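The Inventory of the House at Satlow

The undersigned was appointed to prepare an inventory of the property known as Satlow, following the death of Mrs Zulema Valdebenito, and to deliver it to her two heirs. The instructions were that every room should be entered, every movable article recorded, and no opinion given as to sentiment. The kitchen was left until the last afternoon.

It should be stated at the outset that the kitchen was in use. Miss Benedicta Nyarko, who had kept house there for many years, had been told that she might remain until the inventory was signed, and she took this to mean that meals would be served until the inventory was signed. The undersigned raised no objection. Nothing in the instructions dealt with soup.

The fixtures were recorded first. Counter, black granite, polished. Wall behind the counter, white marble, with grey veins. Miss Nyarko observed that Mrs Valdebenito had called the long vein the Jirnar, after the river on which she was born, and the forks by the names of her brothers. The undersigned wrote "veined". 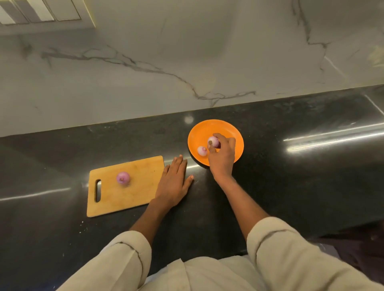 The movable articles followed. Board, wooden, for cutting, with a handle slot, marked by knives. Plate, round, orange. The difficulty arose with the plate. Mr Domingo Villalba, the elder heir, had written in advance to claim it. Mr Radosław Stępień, the younger heir by marriage, had written by the same post to claim it also. Neither had asked for the silver, which had been valued by the firm of Sepúlveda at 2,389, or for the piano, which had been valued at 1,358 and could not be got down the stairs.

The undersigned asked whether the plate had any particular history.

"It is for the onions," said Miss Nyarko.

She was asked to expand upon this. She replied that in that house the onions were peeled before anything else was done, and that they were put on the orange plate as they were finished, and that whoever was in the kitchen peeled. Mr Villalba had peeled as a boy, standing on a box. Mr Stępień had peeled on the evening he was first brought to be looked over, and had wept, and Mrs Valdebenito had decided in his favour before it could be established whether the onions were responsible.

The undersigned noted that a plate could not be divided, and that the usual remedy was sale. Miss Nyarko said that she had seen one like it in the market at Elen and that it would fetch the price of a bus ticket. She then moved the board a little nearer to the edge of the counter and returned to her work. The skins came away in strips – pink, and then a thinner white – and she let them fall where they liked.

It was put to her that she had not been mentioned in the will. She agreed that she had not. It was put to her further that a servant of long standing might submit a claim in her own right, and that the form was a simple one.

"And what would I claim?" she said.

The undersigned, who had until then remained standing, sat down.

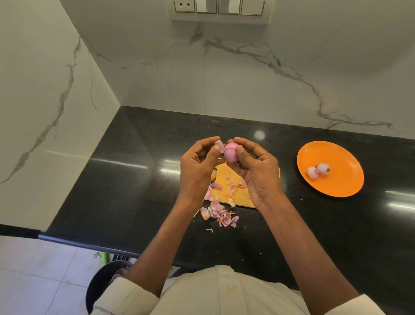

This page was last changed on 09/09/2026.

The inventory was delivered in May, in two copies, to Mr Villalba and Mr Stępień. It ran to some 2,000 entries. Both gentlemen wrote to say that they found it satisfactory in every respect but one. The orange plate did not appear.

In reply, the undersigned referred them to the section headed Kitchen, and to the final paragraph of that section, in which it was certified that all articles belonging to the late Mrs Valdebenito had been recorded, and that certain other articles, being the property of Miss Nyarko, had been excluded. No form had been submitted. The undersigned had relied upon the evidence of use.

Mr Villalba did not write again. Mr Stępień wrote once, to ask for Miss Nyarko's new address, and whether she was at home in the evenings.

It was supplied to him the same day.

Eun-seong Sung
Appointed Valuer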